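Robot Skills by Hand, Week 2: packing a gift box

Today you become the robot's hand! Hold the gripper, squeeze, and do the job slowly. Soft things are the best fun (and the hardest), so start with the mesh bag.

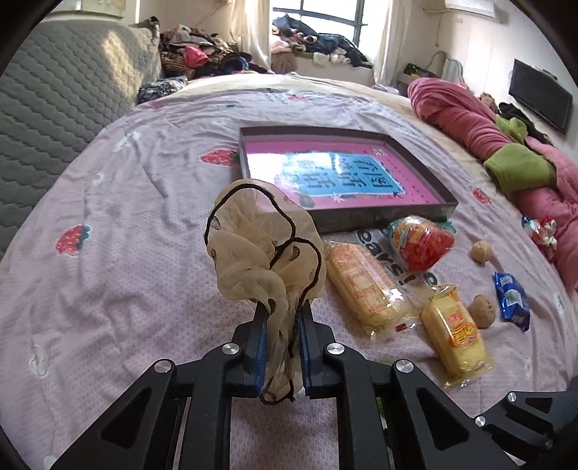 Fig. 1. Mesh bag held between the blue pads.

Aim for 100 good runs per pair. Move the tray a little between runs, and open the fingers fully before each new reach.
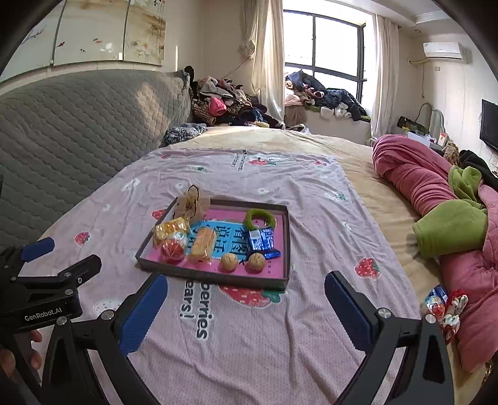 Should we delete a run if we fumble?
Keep it, mark it as a fumble and carry on.

© Comirley Robot Course, 15 August 2022 | Back to top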